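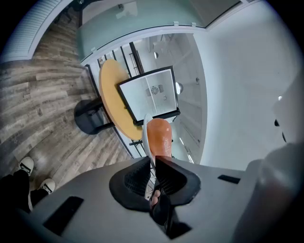

7th December

Went back to look at the chairs. I said I wouldn't, and then I had the afternoon free and the rain stopped, so there I was on the Betham bus with a tape measure in my coat like a person who means business.

The place has been rearranged since I was last in. The round table I liked is still there, the one with the light orange-yellow wooden top on the black pedestal. I still like it, which annoys me, because I went partly hoping to find I'd gone off it. The top is a cheerful color and I don't trust cheerful colors in furniture. They look fine under shop lights and then you get them home in February and they look like a school cafeteria. But the pedestal is good. No legs to bark your shins on, and you could squeeze a person in anywhere around it. I leaned on the edge with my elbow and it didn't tip. I leaned harder and a man looked at me, so I stopped.

The chairs are another matter. White, with that thin curved back everybody seems to want now. Viorica has been telling me for weeks that they're comfortable, that the curve "holds you." I sat in one for as long as I could stand to. It held me the way a hanger holds a shirt. There's a spot right under the shoulder blades where the top of the back catches, and if you're any taller than Viorica you'll feel it before the soup's finished. She says I slouch. I do slouch. I'm going to go on slouching, and I'd like a chair that has made its peace with that.

Also they're white. I cook with turmeric. Enough said about white.

Then the floor. Wood planks, that weathered gray-brown with all the knots showing, and I have to admit I spent more time looking at it than at anything I'd come to see. Viorica wants it for our kitchen. The range is called Skaltasitz, and according to the salesman the name means nothing in any language, and he seemed proud of it. He said it was "already aged, so you'll never notice wear." I've been turning that over all evening. If it comes looking worn, how would I know when it's worn? He said that was the beauty of it. I said it sounded more like the problem with it. He gave me a leaflet.

I asked if the knots would catch dirt. He said no. I asked if he had it in his own house. He said he rents.

It does look nice under a round table, I'll give them that. The gray calms the orange down. But that's what a showroom is for, everything in it has been picked to flatter something else, and our kitchen has green tile and a refrigerator that hums. I'd like to see their gray-brown planks calm that down.

Measured twice at home, once before supper and once after, and got a different answer by 2 inches, so either the wall moved or I can't hold a tape. If the smaller number is right the table fits with three chairs and the back door opens. If the bigger number is right it fits with the same three chairs and more room to get past them. Nobody in this house needs to get past three chairs that often. So it fits, either way, and I've lost that argument as well.

Delivery would be 11 days, which I don't believe for a minute. They told us nine for the bookcase from Larstead and it came after we'd given up and put the books in the closet, where most of them still are. Viorica says that's different because it was a different store. Stores are all the same store when it comes to delivery.

She called at seven to ask how it went. I told her yes to the table, no to the chairs, and that I'd need to see the floor in daylight. There was a long quiet. Then she asked if I'd sat in the chair properly, with my feet flat. I hadn't. I'm not going to practice for a chair.

She wants to go together on Saturday and bring a sample of the tile. Fine. I'll wear my thick sweater and see if that helps with the shoulder blade thing, and if it does I won't mention it.

Our old table has the Kos coffee pot on it tonight, and the mail, and the leaflet, and it wobbles when I write, as it has since we moved in. I put the folded leaflet under the short leg just to see. Too thick. Now it wobbles the other way.

Need to call the dentist tomorrow. Milk, onions, light bulb for the hall.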